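Cuaderno del banco de pinzas
2024-12-13
Tiempo de lectura: 4 min

Sigo con la comparativa donde la dejé, o sea, con la pinza corta montada en el brazo blanco y la negra de dedos largos todavía sin decidir para qué la quiero. Stepan insiste en que acabe primero la tabla de fuerzas y luego juegue con la comida. Le he hecho caso a medias (perdona, Stepan).

La mañana se me fue en el controlador. Tenía cargado el perfil Havel, el que usamos en junio para los tapones, y con ese perfil el cierre llega con un golpecito final que en una pieza rígida ni se nota y en la masa deja dos surcos bien feos. Pasé al Deter, que frena antes, y le bajé la velocidad de cierre de 3000 a 300 en las unidades del propio controlador. ¡Qué diferencia! Ahora parece que se lo piensa. Tarda una eternidad, eso sí, y Murray pasó por detrás, miró la pantalla y soltó que a ese ritmo cenamos en Navidad. Puede ser, pero la bola sale entera.

Lo otro que cambié es el umbral de corriente. Con el valor que venía de fábrica la pinza no se enteraba de que había tocado nada, seguía cerrando tan contenta y la bola acababa en forma de pajarita. Lo dejé en 100 y ahí para más o menos donde quiero. Más abajo se dispara sola con el tirón de los cables de la muñeca cuando el brazo baja, que es algo que ya me pasó con la pinza anterior y que había olvidado apuntar. Pues apuntado queda.

La tarea es la de siempre: coger la masa del plato, llevarla por encima del borde de la olla y dejarla en la bandeja perforada sin que ruede hacia el pomo del centro. Suena tonto. Lo difícil es soltar, porque la masa se agarra a los dedos metálicos y al abrir se va detrás de uno de los dos, casi siempre el mismo. Raymonde dice que es un problema de harina y no de robótica, y me da que tiene bastante razón.
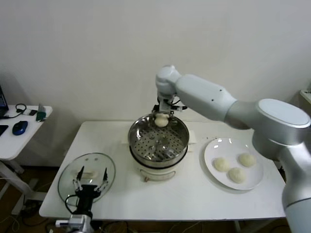
Brazo blanco con una bola sobre la bandeja; quedan tres en el plato. La negra, delante de la tapa.

De altura de suelta he probado varias. Si abro muy arriba, la bola cae, se aplasta por un lado y a veces se me va contra la pared de la olla. Si bajo demasiado, las puntas de los dedos rascan la bandeja y el brazo se para por colisión, con su pitido y todo. Me quedo con el punto justo en el que la bola apoya y los dedos todavía no, y lo guardo en el fichero de poses con el nombre de suelta_3378 (el número lo pone el programa, no me preguntéis). Si alguien mueve la olla hay que volver a enseñarlo, así que, por favor, ¡no me mováis la olla!

El brillo del acero me sigue dando guerra con la cámara. El borde redondeado refleja todo lo que tiene alrededor y el detector me marca de vez en cuando una bola fantasma en el reflejo. En el plato me pasa menos, aunque el canto también tiene lo suyo. Yvette propuso recortar la zona de búsqueda al plato durante la recogida y a la bandeja durante la suelta, y olvidarse del resto. Lo tengo a medio escribir en el portátil. Con el recorte del plato ya puesto desaparecieron las fantasmas de esa fase, de la otra no digo nada todavía.

Sobre la negra: los dedos largos y paralelos me gustan muchísimo para entrar entre dos bolas que estén juntas, y las puntas con almohadilla tratan la masa con más cariño que el metal. Lo que no me gusta es que, al ser tan largos, flexan un poco al apretar y la lectura de fuerza se vuelve una lotería. Probé a cerrarla en vacío varias veces seguidas y el cero se me iba cada vez a un sitio distinto. Puede que sea el cable, que hace un bucle por el costado y tira cuando giro. Lo quiero sujetar mejor antes de echarle la culpa a la mecánica. Para la tapa de cristal, en cambio, creo que puede ir bien por el asa, y eso con la corta ni lo intento.

Lorne me pide los registros para mandarlos a Tumenham junto con los suyos. Los de Havel de esta mañana no valen, están con el umbral viejo. Los de Deter sí, pero sin la primera tanda, que la hice con la cámara todavía sin calibrar.

Pendiente:
- Terminar el recorte de zona para la bandeja.
- Fijar el cable de la negra y repetir el cero.
- Probar con un poco de harina en los dedos, como dice Raymonde.
- Pasarle a Stepan la tabla de fuerzas, que me la va a volver a pedir.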